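Stuminix G2 hand-held gripper, five weeks of fabric picking: a review with one bad fault

I bought a pair of Stuminix G2 grippers in December to record cloth handling demonstrations for a small folding project. They cost $425 each, and I paid for both myself. I had been using the older Driser unit for a year and wanted something lighter with a wider grip, because my wrist was done after an hour with the Driser.

Short version: good tool, comfortable, accurate enough for cloth, and one of my two units developed a fault that cost me several evenings of recordings and left me with a blood blister. If you already own one, skip down to the part about the release.

What it does well

The balance is good. The weight sits back over your hand, so you can reach forward to the far side of a bed without the nose dropping. The linkage on mine closes evenly from both sides and had no side play out of the box. The Driser always had a bit of wobble on one side that I corrected for in software.

The blue fingertips pick up thin cloth off a flat surface if you come in low. Cotton, fleece and jersey are all fine. Slippery lining fabric takes two or three tries. They are also easy to swap, two screws each, and a spare pair comes in the box.

Setup took me most of a morning. The printed guide covers calibration in a single page and leaves out the step where you have to hold the jaws fully open until the tone stops. Skip that and every width reading will be off.

The fault

On unit B the release began to lag. You let go of the trigger and the jaws stayed shut for a moment, then opened all at once. At first it was maybe one grasp in 50 and I put it down to my own hand. By the third week it was happening several times a session, and twice the jaws did not open until I pulled the trigger again.

The part that worries me is what the log says while this is going on. The width reading follows the trigger, and the jaws don't have to agree with it. So the file shows an open gripper with the cloth still held in it. I went back through 3340 recorded grasps and found 139 where the video and the width value disagree by more than a few millimeters. Anything trained on those would learn that cloth drops when it doesn't. I threw out all 139, plus the grasps directly before and after each one.

The blister came from clearing a jam. Cloth was still in the tips, the trigger was fully out, and I put my thumb on the inner arm near the base pivot to ease it back. It let go and the arm swung across. There is no guard there and no warning in the guide. Use a pencil or something else you don't mind losing, and unplug first.

I opened unit B and found the return spring seated crooked, with one end rubbing a groove into the plastic wall beside it. Unit A's spring was straight. I can't say if B left the factory like that or walked there over time.

Dark fabric seems to make the jam harder to catch, mostly for the person checking the video. Navy cloth against black arms gives you very little edge to look at. I ended up judging by the blue tips alone and ignoring the rest.

Navy cloth, white brick-pattern wall: 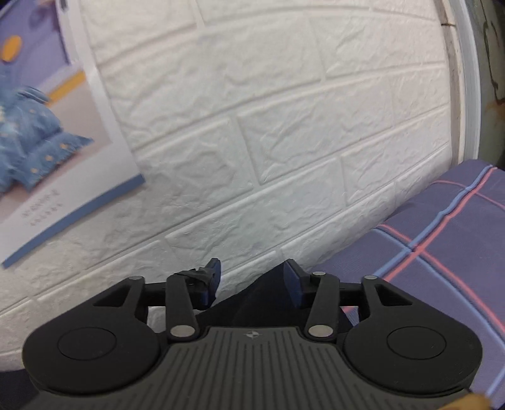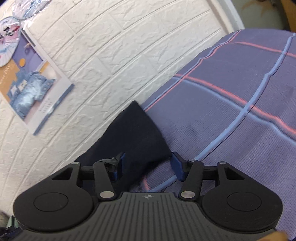
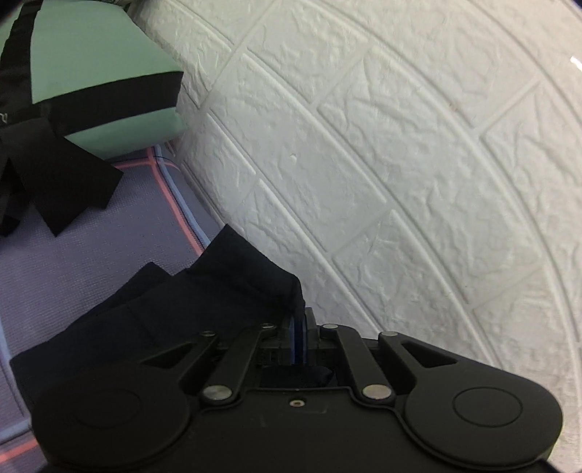
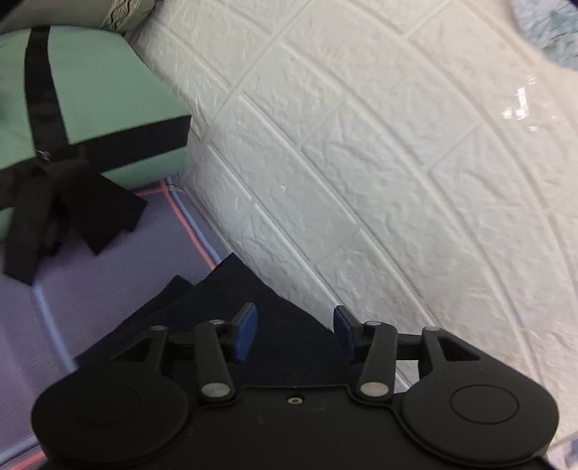 Support was slow and then decent. My first message got an automatic reply. The second was picked up by Éabha Brennan, who asked for the log files and a photo of the spring, and shipped a replacement spring and a small plastic collar that holds it square. The collar is not listed in the parts shop, so you have to ask for it. Fitting it took ten minutes with a small Phillips driver. I have done 800 grasps on unit B since then with no lag. I fitted one to unit A as well.

Kaede Katayama, who runs the same model on a Ueda recording kit, checked both of hers after I wrote to her. One had the start of the same groove and no symptoms yet.

If you own one, try this before your next session. Close the jaws on a folded towel, let the trigger out slowly and watch the tips while somebody else watches the width value. Do it 20 times. If the number moves before the tips do – even once – open the housing and look at the spring.

Would I buy it again? Yes, with the collar fitted. The Grorkora is the obvious alternative and reads width at the jaw itself, so it shouldn't have this logging problem, but it's heavier and I haven't used one for longer than an afternoon. Stuminix should move the sensor to the jaw side and put a warning about the inner arms in the guide. Three and a half out of five for now.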